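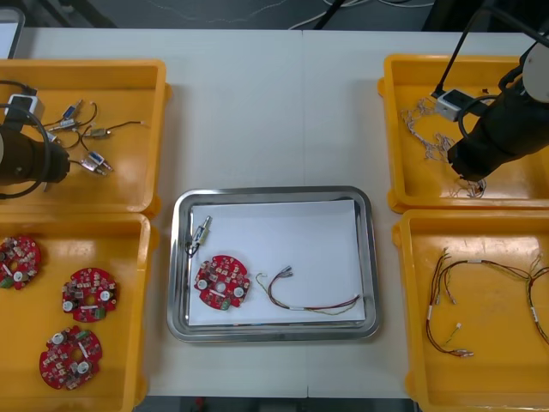 Perla Ventura
Bench lead, Groltell small parts

Section 2. Laying out the bench

1. Wipe the table down. Steel tray goes in the centre, yellow trays two either side.
2. Micro switches upper left, round red boards lower left. Fine wire upper right, coloured harnesses lower right. Same every shift please.
3. White paper flat in the steel tray. Trim it if it rides up the rim.

Note: boards go in flat with space between, never stacked. Caps on the face get knocked otherwise.
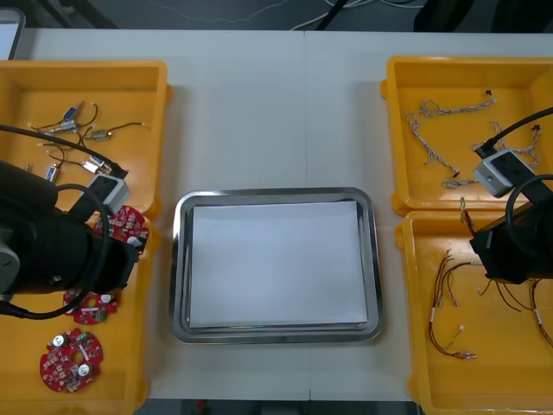
4. Switches will tangle, thats normal. Lift by the body, not the leads. If two come up together put them back and tease apart.
5. Top up switches from bin 159, boards from bin 395. Check the label, they sit side by side.

CAUTION: no coffee on the bench. Grounding strap on befor you touch a board.

Paper torn or grubby, swap it. Spares in the drawer, packs of 15. Last pack, tell Vasanthi Paul.

Rev 2025-04-25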